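I had promised myself I would not talk to Kusum Garg about spices. Everybody talks to her about spices, she told me on the phone, and she's tired of it. So when I turned up at her apartment at four in the afternoon, my notebook said LETTERS at the top, underlined twice, and of course the first thing she did was hand me a jar of cumin and ask me to open it because her wrist was acting up.

We got to the letters eventually. Kusum is 71 and has been writing to people on paper since she was nine. She doesn't mean birthday cards, which she calls "a signature with a picture on it." She means three or four pages, both sides, folded in thirds. For the last six years she has also run Shakya, a pen pal exchange that began as a notice in a library newsletter and now has 387 members, some of them in places where the mail takes a month.

"I had 40 people the first winter," she said. "I thought, fine, I can match 40 people at my kitchen table. I had them all on index cards. Then somebody's niece put it on the internet and I had to buy more index cards."

She still uses the cards. I asked to see them and she brought out two shoeboxes and a cookie tin, and let me flip through while she made tea. Each one has a name, a town, and a line or two in green ink. "Likes trains, hates being asked about trains." "Widower, funny, needs a slow writer." "Says she has nothing to say. Wrote me six pages."

How does she decide who goes with whom? I figured there would be a system – age, hobbies, that kind of thing. She made a face.

"Hobbies are the worst. I put two gardeners together once and they fought about mulch for a year. What I look for is pace. If you answer the same day, and you get matched with a person who takes two months, you'll think they died. You'll be heartbroken over nothing."

Her own first pen pal was a girl her mother found through a church magazine, and they kept going for 30 years. They met once, in an airport, for a little under an hour. I asked what that was like and she laughed so hard she had to put her cup down.

"Terrible! We were so shy. Two grown women with purses on our laps, talking about the weather. Then I got home and there was a letter from her, eleven pages, everything she didn't say at the airport."

She stopped writing letters only once, for most of a year after her husband's death. The mail kept coming and she put it in a drawer unopened. When she finally sat down with it, there were about 500 pages in there, and she read them in order over one long December.

"People had just carried on," she said. "One man told me the whole story of his roof. He didn't ask me for anything. I can't tell you how good it was to read about that roof." 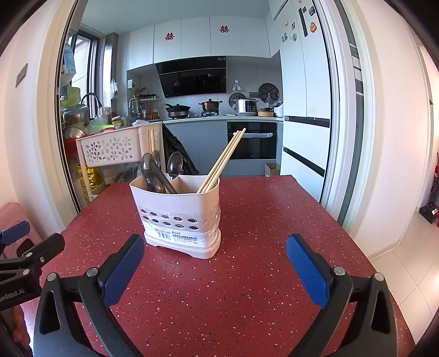
Does it have to be handwriting?

"I used to be strict about it, and then a member wrote to tell me her hands had gotten too bad to hold a pen, and could she type. What was I going to do, throw her out? Type it, sign it if you can, put a stamp on it. The stamp is my only rule now."

She has opinions on supplies, which I was hoping for, because I'm the kind of person who owns nine pens and uses one. Her paper is a cheap cream pad from a brand called Pruvix that the drugstore stopped carrying, so she bought up what they had left and keeps it under the bed. Her envelopes come from wherever. Fountain pens she can't stand. "They leak on planes and the people who own them want to discuss it."

A company named Plurby once wrote to her about turning the exchange into an app. They were very nice, she said, and they sent a fruit basket. She wrote back by hand to say thank you for the pears and no. They answered by email, so she never saw it until her grandson checked her inbox for her some weeks later.

I wanted to know what she tells new members who freeze up at the blank page, mostly for my own sake. I've owed my aunt a letter since spring.

"Start with what's bothering you this minute. Your shoe, your neighbor, the soup. Don't apologize for being late! Half the letters I get have a whole first page of sorry. I skip it. Skarby skips it too, and he's a cat."

(Skarby had been asleep on the shoebox marked M through Z for the entire visit. We never did get into that one.)

I asked whether she worries about who'll do the matching when she can't. She thought about it for a while and refilled my cup, which I hadn't finished.

"A little," she said. "I've been training a young woman. She's fifty-eight. She's very good, but she likes hobbies."

Before I left she made out a card for me. She wouldn't let me read it, but she asked how long I usually take to answer my mail, and I told her the truth, and she wrote something down in green ink and put it in the cookie tin.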